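1/ Our small result on route memory is ready. The robot drives a lane once with a person guiding, then repeats it alone from camera only. We tried 8 lanes in Tistow.

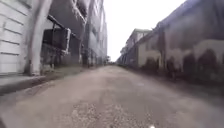

2/ The method keeps one picture per metre, 2178 in total. Walls help it more than ground does. Large graffiti letters like these on the right are easy to match again, plain road is not. 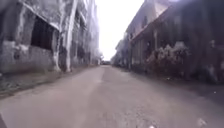 White pipe left, bushes right.

3/ Rajkumari Nautiyal wrote the matching part. It still fails when the light changes much.

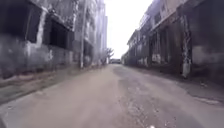 4/ Next we test in December, with 70 pictures per lane.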